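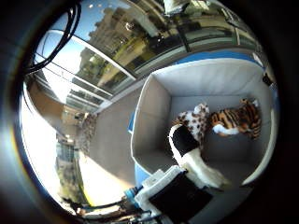 The inquiry into the March derailment on the Sepúlveda line published its technical annex on October 31, 2022. It runs to 498 pages, and most of the public attention has gone to the first chapter. Shirley Kettle, a track engineer who worked on the annex, would prefer that people read chapter six.

"Chapter six is the inspection record," she said. "It covers 1,193 rail joints. Each one has a date, a method and a result. You can follow a single joint through the whole period and see when the readings started to move."

The joint that failed was inspected by ultrasound and passed. Kettle said the reading was within limits but higher than the one before it. The software in use at the time, supplied by Bomex, compared each reading with a fixed threshold and did not compare it with earlier readings from the same joint.

"The threshold was 100 units. Below 100, the joint was marked as sound and the record was closed. The system did what the contract asked for."

Asked whether the contract was at fault, she said the annex makes no finding on that point. The main report assigns responsibility, and she did not write it.

Getachew Ambaye, who reviewed the emergency response for the same inquiry, described a separate problem. The first call from the train reached the Gamineo control room, which handles freight traffic on the parallel track. It was passed on by telephone. The passenger control room logged it under the wrong kilometer post, and the first ambulance went to the north access road.

"There are two numbering systems on that section," Ambaye said. "The older posts were left standing after the line was resurveyed. The driver read out the post he could see. He read it correctly."

The old posts have since been removed between the river bridge and Isico station. Ambaye said the remaining section is on the operator's work list without a completion date.

Kettle's recommendation on trend comparison was accepted in full. The operator has asked for the earlier readings to be reprocessed, starting with joints on curves. She expects the straight sections to follow once the data format is agreed with the supplier.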